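Support > DJ equipment > Bastik two-deck controller > Setting up

Print this page | E-mail this page

Overview | Setting up | Mixing | Recording | Faults

4. Connecting and setting levels

This section covers the first connection of the Bastik controller to a computer and a pair of powered loudspeakers. It assumes that the Silley mixing software has already been installed as described in section 3. If you are using the controller with a separate club mixer, read section 7 first, then return to step 6.

Caution: Keep the loudspeakers switched off until step 5. Plugging in a cable while the speakers are live can send a loud click through the system and damage the high-frequency drivers.

4.1 Connecting the controller

1. Place the controller on a level surface. Leave enough room behind it for the plugs, and do not let the cables carry any of its weight.

2. Turn MASTER, BOOTH and PHONES fully anticlockwise. Set both channel faders to the bottom and the crossfader to the centre.

3. Connect the USB cable to the computer. Use a port on the computer itself. The jog wheels light for a moment and then go dark - this is normal. If they stay lit, unplug the cable, wait 30 seconds and try again.

4. Connect MASTER OUT to the loudspeakers. Use the balanced sockets for any cable run across a stage or under a floor. The phono sockets carry the same signal at a lower level and are meant for short runs to a home amplifier.

5. Switch on the loudspeakers last. When packing up, switch them off first.

Note: BOOTH OUT has its own level control and is not affected by MASTER. It carries no microphone signal unless MIC TO BOOTH is set to ON in the Utility menu.

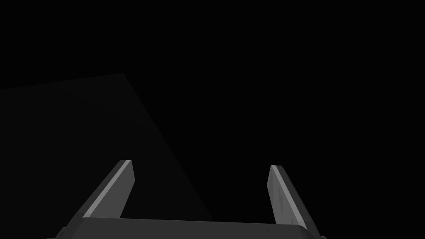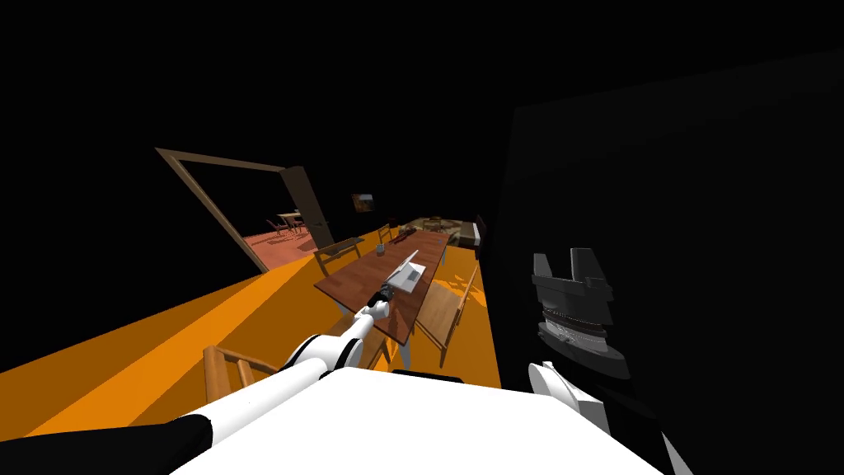
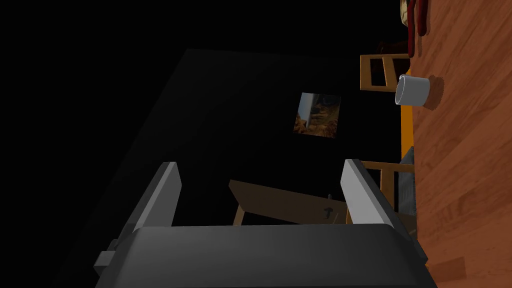

4.2 Selecting the audio device

6. Start the Silley software and open Settings, then Audio. Choose Bastik Main from the list of outputs. If the name is missing, close the software, check the USB cable and start it again.

7. Set the buffer. The default of 171 samples suits most computers. A lower figure shortens the delay between moving a jog wheel and hearing the result, but puts more load on the processor. If the sound crackles, raise the figure one step at a time until it stops.

8. Assign the outputs. Master must be on channels 1 and 2, and headphones on channels 3 and 4. If these are swapped, the audience will hear the track you are cueing.

4.3 Setting the levels

9. Load a track on deck 1 and play it from a loud passage. Do not set levels from an introduction or a breakdown.

10. With the channel fader still down, press CUE on channel 1 and raise PHONES until the track can be heard comfortably.

11. Turn TRIM until the channel meter reaches the last green segment on the loudest beats. An occasional amber segment is acceptable. Red is not.

12. Raise the channel fader to the top and turn MASTER up slowly to the working level. Repeat steps 9 to 11 for deck 2, then move the crossfader from side to side. The loudness should not change noticeably between the two tracks.

Caution: Do not use the EQ controls to make up for a low TRIM setting. Turning all three bands up together will distort the output before the master meter shows red.

4.4 Preparing the track library

13. Import music one folder at a time. The software works out the tempo and key of each track on import, and a folder of 1,000 tracks can keep an older computer busy for a long while. Do this before the day of a performance.

14. Check the tempo of slower tracks. Slow Afrobeats and R&B recordings may be read at twice or half their true speed. A track shown at 138 that is plainly slower should be corrected to 69 with the HALF button.

15. Set the first cue point on the first beat of the first full bar. Vocal pick-ups before the beat should be given a second cue point of their own.

Note: Libraries made with Prokopenko software can be imported, but loop names longer than the display will be shortened. Cue points are kept. Uller playlists arrive without artwork.

4.5 Saving the set-up

16. Open Settings, then Profiles, and press SAVE AS. The profile stores the audio device, buffer, output channels and Utility menu settings. It does not store TRIM or EQ positions - these are physical controls and are read afresh each time the controller is connected.

17. Copy the profile to a USB stick if the controller will be used with more than one computer.

Section text: Estela Cisternas. Revised in August for the current Silley release.

Print this page | E-mail this page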